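개지 않은 빨래에 대하여

건조기가 다 돌았다는 소리가 나면 나는 일단 못 들은 척한다. 십 분쯤 지나서 문을 열고, 빨래를 끌어안아 거실 탁자 위에 쏟아 놓고, 다시 부엌으로 간다. 그러면 빨래는 저녁까지 거기 있다. 어떤 날은 다음 날까지 있다. 어릴 때 어머니가 보셨다면 한마디 하셨을 풍경인데, 나는 이 나이가 되어서야 그게 그렇게 나쁜 일인지 따져 보기로 했다.

먼저 밝혀 두자면 나는 빨래 개기를 싫어하지 않는다. 싫어하는 것은 빨래를 개야 한다는 생각이 하루 종일 머리 한쪽에 붙어 있는 상태다. 개는 일 자체는 시작하면 금방 끝난다. 우리 집은 네 식구이고 세탁기는 이틀에 한 번 돌린다. 한 번에 나오는 양을 다 개는 데 드라마 한 편이 채 걸리지 않는다. 그런데 그 일을 시작하기까지는 한나절이 걸린다.

이 글에서 하려는 주장은 단순하다. 우리는 너무 많은 것을 갠다. 개야 할 것과 개지 않아도 될 것을 나누지 않고 전부 같은 정성으로 접으려 하니까, 정작 개야 할 옷이 탁자 위에서 구겨진다.

수건부터 말해 보자. 우리 집 수건은 욕실 선반에 들어가고, 길어야 이틀이면 다시 나온다. 나는 오랫동안 수건을 세 번 접어서 각을 맞췄다. 결혼하고 나서 시어머니가 우리 집 욕실 선반을 보시고 반듯하다고 칭찬하신 적이 있는데, 그 말씀 때문에 몇 년을 더 그렇게 접었던 것 같다. 지금은 반으로 두 번 접어서 넣는다. 모서리가 맞지 않아도 그냥 넣는다. 식구 중에 달라진 것을 알아챈 사람은 없었다.

속옷과 양말은 더하다. 작은아이 양말은 짝만 맞추면 된다. 그것도 같은 색으로 여러 켤레를 사고부터는 짝을 맞출 일도 거의 사라졌다. 속옷은 서랍 한 칸에 펴서 넣는다. 돌돌 말아 세워 넣는 방법을 책에서 보고 한동안 따라 했지만, 서랍을 열 때만 보기 좋았고 아침에 급하게 하나 꺼내고 나면 나머지가 옆으로 쓰러졌다. 매번 다시 세울 만큼 그 서랍을 사랑하지는 않았다.

반대로 꼭 개야 하는 것이 있다. 바지다. 면바지나 두꺼운 천으로 된 바지는 건조기에서 나온 직후에 손으로 한 번 쓸어 주고 접어야 한다. 이걸 놓치면 다림질을 하게 되고, 다림질은 빨래 개기보다 훨씬 오래 걸리는 일이다. 특히 뒷주머니와 허리 부분이 문제다. 천이 겹으로 박혀 있는 곳은 구김이 한번 자리를 잡으면 손으로 눌러서는 펴지지 않는다. 나는 남편의 바지를 몇 번이나 탁자 끝에 걸쳐 둔 채 잊어버렸고, 다음 날 아침에 보면 걸쳐졌던 자리에 가로로 줄이 가 있었다. 출근 전에 다리미를 꺼내는 사람의 기분은 길게 적지 않겠다.

그래서 순서가 중요하다고 생각한다. 대부분의 사람은 빨래 더미의 맨 위에 있는 것부터 집는다. 손에 잡히는 대로 하나씩 접는다. 나도 그렇게 했다. 그러다 보면 제일 큰 흰 빨래, 그러니까 침대보나 베개 덮개 같은 것을 먼저 들게 된다. 크고 눈에 띄니까 그렇다. 큰 천은 좁은 탁자 위에서 다루기가 어렵다. 한쪽 끝을 잡으면 다른 쪽 끝이 바닥으로 흘러내리고, 그걸 끌어올리는 사이에 옆에 있던 옷이 밀려 떨어진다. 힘은 힘대로 쓰고 시간은 시간대로 가는데, 정작 바지는 그동안 옆에서 주름이 잡히고 있다.

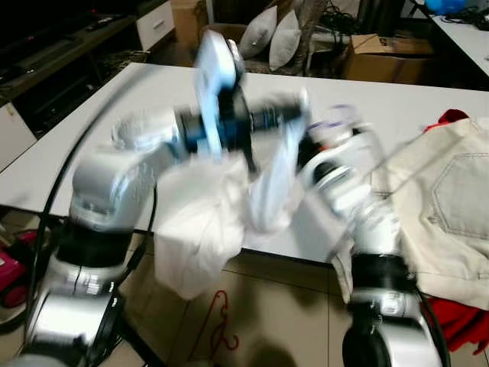

흰 천이 탁자 아래로 늘어지고, 베이지색 바지는 탁자 끝에 걸쳐 있다.

우리 집에서도 바지는 늘 저렇게 끝자락 신세였다. 작정하고 걸쳐 둔 것이 아니라 다른 빨래에 밀려서 거기까지 간 것이다. 지금은 더미를 쏟자마자 바지부터 찾아서 뺀다. 다음이 셔츠, 그다음이 니트, 수건과 속옷은 맨 나중이다. 중간에 전화가 오거나 아이가 부르면 거기서 멈춰도 된다. 남은 것은 구겨져도 되는 것들이니까.

색이 있는 옷을 따로 빼 두는 버릇도 이때 생겼다. 빨간 옷 하나가 다른 빨래 밑에 깔려 있으면 꼭 마지막에 나온다. 작은아이가 좋아하는 빨간 윗옷이 그렇다. 다 갰다고 생각하고 일어서면 그게 바닥에 떨어져 있다. 세탁할 때는 색깔을 나누면서 갤 때는 나누지 않는 것이 이상하다는 생각이 들어서, 요즘은 아이 옷을 먼저 골라 아이에게 바로 준다. 아이는 그걸 안고 자기 방으로 가서 서랍에 밀어 넣는다. 밀어 넣는다는 말 외에 다른 말이 떠오르지 않는다. 나는 그 서랍을 열어 보지 않기로 했고, 그 뒤로 우리 둘 사이가 조금 좋아졌다.

이런 이야기를 하면 꼭 나오는 반론이 있다. 그렇게 대충 하기 시작하면 끝이 없다는 것이다. 수건을 대충 접으면 다음에는 셔츠를 대충 접고, 나중에는 집 전체가 엉망이 된다고들 한다. 예전에 같은 건물에 살던 아폴린 졸리 씨가 그런 편이었다. 프랑스에서 온 분인데 행주까지 다려서 개어 두셨다. 어느 날 차를 마시러 갔다가 그 집 찬장 서랍을 보고 나는 솔직히 부러웠다. 행주가 종이처럼 쌓여 있었다. 졸리 씨는 자기 할머니가 그렇게 했고, 다른 방법은 생각해 본 적이 없다고 했다. 행주를 다리는 동안은 아무도 말을 걸지 않아서 좋다고도 했다.

나는 그 말을 오래 생각했다. 졸리 씨에게 행주 다리기는 쉬는 시간이었다. 그렇다면 그건 줄일 이유가 없는 일이다. 나에게는 그것이 쉬는 시간이 되지 못한다. 나는 빨래를 개면서 저녁 반찬을 생각하고, 내일 보낼 서류를 생각하고, 바닥에 굴러다니는 장난감과 끈을 보면서 저건 또 언제 치우나 생각한다. 같은 일이라도 누구에게는 휴식이고 누구에게는 밀린 숙제다. 정성껏 개는 사람을 게으른 사람과 비교해서 칭찬하는 말들은 이 차이를 빼놓고 한다.

집 전체가 엉망이 된다는 걱정에 대해서는 내 경험으로만 답할 수 있다. 순서를 바꾸고 수건을 대충 접기 시작한 것이 올해 3월이었다. 그 뒤로 탁자 위에서 밤을 넘기는 빨래가 줄었다. 일이 작아지니 시작하기가 쉬워졌다. 전에는 한 더미를 완벽하게 끝내야 한다고 여겼으니 자리를 잡고 앉을 시간이 날 때까지 미뤘고, 그런 시간은 좀처럼 나지 않았다. 지금은 물 끓는 동안 바지 두 벌을 갠다. 그 정도면 급한 것은 끝난 셈이다.

빨래를 어디에 쏟느냐도 이야기하고 싶다. 나는 침대보다 탁자가 낫다고 본다. 침대에 쏟는 사람들의 논리는 안다. 자려면 치워야 하니까 결국 개게 된다는 것이다. 마카레나 우엔추만이라는 친구가 그 방법을 열심히 권했고, 나도 해 보았다. 나는 밤에 빨래를 통째로 의자 위로 옮기고 잤다. 아침에는 의자에서 침대로 다시 옮겼다. 그렇게 나흘을 하고 나니 옷이 건조기에서 막 나왔을 때보다 훨씬 심하게 구겨져 있었다. 급할 때 나오는 행동이 어떤 것인지 모르는 사람만이 그 방법을 쓸 수 있다고 생각한다. 친구는 나보다 의지가 강한 사람이다.

탁자는 서서 일할 수 있다는 점이 좋다. 허리를 굽히지 않아도 되고, 지나가다가 하나 집어서 접고 갈 수도 있다. 다만 탁자에 다른 물건이 없어야 한다. 전선이나 리모컨, 뜯다 만 택배 상자 같은 것이 올라와 있으면 빨래 놓을 자리가 그만큼 좁아진다. 자리가 좁으면 천이 흘러내리고, 흘러내린 천은 바닥의 먼지를 묻혀 온다. 깨끗이 빤 것을 바닥에 끌었을 때의 허탈함은 구김과는 또 다른 문제다. 우리 집 바닥은 타일이라 줄눈에 머리카락이 잘 낀다. 그 위에 흰 베개 덮개가 한 번 닿으면 나는 그것을 다시 빨지 말지를 두고 잠깐 고민한다. 대개는 털어서 쓴다.

그래서 큰 천은 두 사람이 접는 것이 맞다고 생각한다. 침대보를 혼자 접는 요령을 알려 주는 글이 많다. 모서리를 손가락에 끼우고 뒤집고 어쩌고 하는 그 요령을 나도 여러 번 따라 했지만, 같은 시간에 남편을 부르는 편이 빠르다. 둘이서 양쪽 끝을 잡고 마주 걸어가면 끝난다. 남편은 처음에 자기가 왜 불려 왔는지 모르는 얼굴이었으나 지금은 건조기 소리가 나면 슬리퍼를 끌고 나온다. 집안일을 나누자는 이야기는 대개 누가 무엇을 맡느냐로 흐르는데, 어떤 일은 맡기보다 잠깐 같이 하는 쪽이 훨씬 덜 힘들다. 침대보가 그런 일이다.

접는 도구에 대해서도 한마디 하겠다. 지난해 나는 로탈바리인지 랄레바리인지 이름이 헷갈리는, 찾아보니 랄레바리라는 상표의 접이판을 샀다. 옷을 올려놓고 날개를 차례로 넘기면 같은 크기로 접히는 플라스틱 판이다. 셔츠는 정말 똑같은 크기가 되었다. 하지만 셔츠를 판 위에 반듯하게 펴 놓는 시간이 그냥 손으로 접는 시간보다 길었다. 큰아이가 두어 주 재미있게 가지고 놀더니 지금은 옷장 옆에 세워져 있다. 도구가 나쁘다는 말은 아니다. 가게에서 진열할 옷이라면 크기가 같아야 하겠지만 우리 집 옷장에 들어가는 셔츠는 크기가 조금씩 달라도 상관이 없다. 집에 필요하지 않은 기준을 돈을 주고 사 온 것이다.

나는 이 기준이라는 것이 어디서 왔는지 가끔 궁금하다. 어머니는 장롱 한 칸에 온 식구의 옷을 넣어야 했다. 그러니 크기를 맞춰 눌러 접어야 문이 닫혔다. 그 시절에는 개는 방식이 수납 방식이었고, 어머니가 엄격하셨던 데에는 그럴 만한 사정이 있었다. 우리 집은 셔츠의 절반을 걸어 둔다. 공간이 달라졌는데도 나는 어머니의 손놀림을 그대로 물려받아 쓰고 있었다. 지난번에 어머니가 오셔서 우리 집 수건 선반을 보셨다. 한참 보시더니 하나를 꺼내 손을 닦고, 빨래통에 넣으셨다. 말씀은 없으셨다.

물론 지금도 개는 일이 좋은 날이 있다. 겨울에 건조기에서 막 꺼낸 옷은 따뜻하고, 손을 넣고 있으면 나가기가 싫다. 그런 날은 수건도 각을 맞춰 접는다. 시간이 있고 마음이 내키니까 하는 것이고, 다음 날 다시 대충 접는다고 해서 내가 어제보다 못한 사람이 되지는 않는다.

정리하는 법을 다루는 책과 방송은 마지막 모습만 보여 준다. 서랍을 열면 색깔별로 줄을 맞춘 옷이 있다. 나는 그보다 탁자 위에 쏟아진 더미에서 무엇을 먼저 집는지를 보고 싶다. 어느 집이나 그 더미는 있을 것이고, 거기서 무엇을 포기하는지가 집마다 다를 것이다. 우리 집은 수건을 포기했다. 양말도 포기했다. 침대보는 둘이 접는다. 바지는 지킨다.

이 글을 쓰는 동안에도 건조기가 한 번 돌았고, 바지 네 벌은 개어서 의자에 올려 두었다. 나머지는 저녁 먹고 할 생각이다.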